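I moved my mother's recipes out of the card box and into one binder this spring. A few people asked how I did it, so I'm putting it in a thread.

The box was a green tin one that lived on top of her refrigerator. Cards, envelopes, backs of receipts, pages torn out of magazines. Some had no title. One just says "same as the other but less sugar."

First step was reading every one of them before throwing anything out. It took me most of May, a little at a time after supper. I sat down with a stack, a pencil and a cup of tea and stopped when I got tired of it.

I made piles by how we ate the food, not by what a cookbook would call it. Sunday dinner. School lunches. Things for when somebody is sick. Things you take to a potluck and don't expect to bring home. The potluck pile was the tallest.

Duplicates were the hard part. She had 6 cards for the same rice pudding. The oldest one uses whole milk and a cinnamon stick. The later ones switch to evaporated milk, then back again. I kept the oldest and the newest and wrote the differences on the newest.

If you find several versions of one dish, cook the one with the most stains on it. That one got used.

Handwriting: my grandmother's cards are in pencil and have gone very pale. I held them up to the kitchen window in the morning and that helped with most. A couple of words I still can't read. I left a blank line where they go so somebody else in the family can have a try.
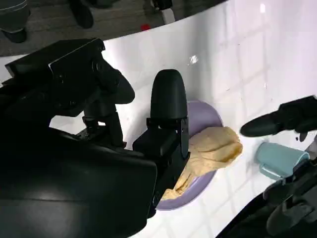 Measurements came next. She wrote "a cup" and meant the blue coffee cup. I filled it with water and poured it into a real measuring cup and it came out a little under. So I put a note in the front of the binder about the blue cup and left the recipes the way she wrote them.

Same with "a small can." Cans have changed size over the years. For tomatoes I went by what looked right in the pot and wrote down the ounces.

Oven temperatures I did change. Her old Filska range ran hot and she set everything low to make up for it. At her numbers the cornbread comes out of my oven pale and wet in the middle. I add 25 degrees to anything baked. Check yours with an oven thermometer before you copy me.

Somebody asked about the binder. It's a plain three-ring from Mandia, the wide one with the pockets inside the covers. Page protectors are whatever the store had. Get the heavier ones if you have a choice, the thin ones split along the holes.

I typed each recipe on its own page and put the original card in the same sleeve, behind it. You cook from the typed page and the card stays clean. If the recipe is short I still give it a whole page. Room for notes.

The ending count was 34 recipes. I started with more than 2000 scraps of paper, but a lot of that was coupons and clippings she never made. There was an entire envelope of gelatin salads from a grocery chain called Manríquez that closed when I was in grade school. None of us remembers eating one.

I kept the envelope anyway. It's in the back pocket.

A few that came out well on the first try: the lentil soup with vinegar, the lemon bars, the chicken and noodles, the green beans with bacon. The walnut roll did not. The dough tore when I rolled it and I don't think the card has all the steps. There's no rising time on it at all.

I tried the walnut roll again with an hour of rising and it was better – still dry. My aunt thinks there was sour cream in it. I'll try that next.

For copies, I had the pages printed at the Aterora shop near the post office. They did 26 sets, hole-punched, and I put them together at home. Proofread before you print. I had baking soda down as baking powder on the gingerbread and had to fix it by hand in every set.

Someone asked why I didn't just scan it all and share a folder. I did that too. The younger cousins use the folder. The rest of us want paper on the counter.

If you're going to do this and the person is still around, ask them now. Stand in the kitchen while they make it and write down what they do. My mother never put down on any card that she browned the butter first, and I only know it from watching her.

Lemon bar recipe is in the next post, with the oven temperature corrected. Use a metal pan. Glass takes longer and the edges get hard.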